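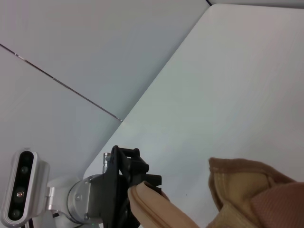

Merkotness からの返信によれば、布製の鞄は口さえ素直に開けば底の形は問わない、貸出先で困るのはいつも口の方である、とのことであった。底の垂れについて当方が先に送った照会への回答であり、当室の見解とはやや異なるため、記録の冒頭に写しておく。

作業記録　帆布製手提げ鞄の口の開閉および収納手順の確認
記録日　2021年8月17日
場所　Drorkerel 棟　作業室
対象　貸出用手提げ鞄（台帳番号 3794）
関連　Codholm 貸出用品更新計画

一　目的

Codholm 計画で配布する用品一式は、従来、蓋付きの紙箱に収めて貸し出してきた。紙箱は角の傷みが早く、返却時に蓋が合わないものが増えている。このため十月の更新に合わせて布製の手提げ鞄へ切り替える案が出ており、本日はその候補品について、机上での口の開け方、縁の扱い、自立の具合を確認した。鞄の価格および調達経路は本記録では扱わない。

二　対象品

黄褐色の帆布製で、縫い目に沿ってやや濃い茶色の縁取りが入る。胴は横に広く、おおむね長方形である。側面には柔らかい膨らみがあり、底はわずかに垂れる。上縁の左寄りに生成り色に近い小さな札が下がっている。札は当面そのまま残す。切り取ると前後の区別がつきにくくなるとの意見が前回の打合せで出たためである。

縫製の仕様書は Szczepańska より受領済みであるが、縁取りの材質の欄が空白のままになっている。照会中につき、当室で材質を推定して記入することは控える。

三　作業面

白い天板の机を使用した。表面は艶がなく平滑で、布が引っ掛かる箇所はない。鞄を置く前に乾いた布で一度拭いたが、拭いた後も細かな塵が残ることがあるため、淡色の布製品を扱う際は再度目視で確かめること。室内の湿度は開始時 50 パーセント。帆布の張りは湿度によって変わるので、次回も必ず書き留める。

天板の角は丸みがあり、布を掛けても折り癖がつきにくい。ただし鞄を角の近くに立てると底の垂れた部分が縁にかかり、傾く。置き場所は天板の中央寄りとする。

四　手順

（一）鞄を天板の中央寄りに立て、前面を作業者側に向ける。札の位置で前後を確認する。

（二）側面の膨らみを軽く押さえ、底を落ち着かせる。強く押すと胴が斜めに歪むため、手を添える程度にとどめる。

（三）奥側の布の上縁を左寄りでつまみ、上へ引き上げる。布が山形に折れて立ち上がる程度でよい。

（四）開いた口の内側に入り、上縁の中ほどを内側から押さえる。つまんだ箇所はこの間放さない。

（五）左右の釣合いを見ながら口を広げ、手前の縁を下ろす。
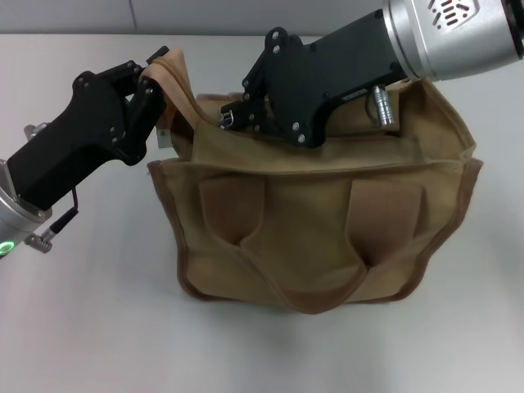 （三）と（四）の順序は入れ替えない方がよい。先に内側から押さえた場合、奥の布が一緒に沈み、つまむべき縁が手前に倒れてくる。本日の予備確認でも同じことが起こり、最初からやり直した。紙箱の手順書では蓋を外す工程が一行で済んでいたため、鞄についても同様に簡略に書く案があったが、少なくとも初版では順序を省かずに載せるべきと考える。

なお（五）の「手前の縁を下ろす」は、表現が曖昧であるとの指摘を受けた。縁を外側へ折り返すのか、単に下へ緩めるのかが読み取れない。当室の意図は後者である。次版では「手前の縁の力を抜き、自然に下げる」と改める。

五　確認結果

1　口の開き
奥側の縁を引き上げている間は十分に開く。手を放すと縁が内側へ戻る。戻り方は一様でなく、左寄りが先に倒れることが多かった。縁取りの縫い代が関係している可能性があるが、仕様書の空白が埋まるまで判断を保留する。

2　自立
天板の上では立つ。底の垂れは見た目に気になるものの、この点に限れば支障は認めなかった。Merkotness の回答と一致する。ただし棚に並べる場合は話が別である。隣の鞄と側面が接すると膨らみ同士が押し合い、端のものから傾く。棚には仕切りが必要で、紙箱用の棚をそのまま転用することはできない。

3　縁および縫い目
繰り返しつまんだ箇所に皺が残った。撫でれば目立たなくなるが、消えてはいない。縫い目のほつれは認めなかった。つまむ位置を毎回わずかにずらすことも検討したものの、手順書に書くと煩雑になるため採用しない。

4　札
作業の妨げになる場面はなかった。台帳番号を札に書き込む案については、貸出先で読みにくいおそれがあり、別に番号票を用意する方向で進める。

六　収納物の順序（暫定）

鞄に収める用品は五つの組に分ける。紙箱では仕切り板を入れていたが、鞄では板が膨らみに合わず浮き上がるため使用しない。平たい冊子類を奥側の布に沿わせて立て、その手前に巻いた布類を置く。重い工具袋は底の中央に先に入れる。工具袋を後から入れると冊子の下端が曲がる。

小物袋は最後に載せるだけとし、隙間に押し込まない。返却時の点検で、隙間に入った小物袋が見落とされた例が昨年度の控えに残っている。冊子は 80 頁のものが最も厚く、これを一番奥に置くと縁の支えにもなる。薄いものを奥に置いた場合との比較は未実施。

取り出しは逆順を原則とする。貸出先に順序を求めるのは実際には難しいと思われるので、返却後に当室で詰め直すことを前提に人員を見込んでおく必要がある。

七　Merkotness の見解についての所見

口の開きを最優先とする見解は、本日の結果に照らしておおむね妥当である。ただし、先方の想定は机上での使用に限られているようであり、保管と運搬については言及がない。当室では返却から次の貸出まで棚に置く期間が長く、底と側面の形を無視することはできない。返信にはこの点を明記し、棚での保管条件を改めて照会する。

八　未了事項

・縁取りの材質について Szczepańska の回答待ち。
・棚の仕切りの寸法取り。紙箱用の棚板は奥行きが足りない可能性があり、先に実測する。
・番号票の書式案の作成。現行の紙箱用票と欄の並びを揃えること。
・手順書（五）の文言修正。
・奥に置く冊子の厚さを変えた場合の、縁の戻り方の比較。
・皺の残り方について、翌朝に再確認。鞄は口を閉じ、重ねずに置いておくこと。

追記　台帳では本品の区分が「箱類」のままになっていた。布製品の区分を新設するか、備考欄で対応するかは Codholm 側の取り決めに従う。決まるまで書き換えないこと。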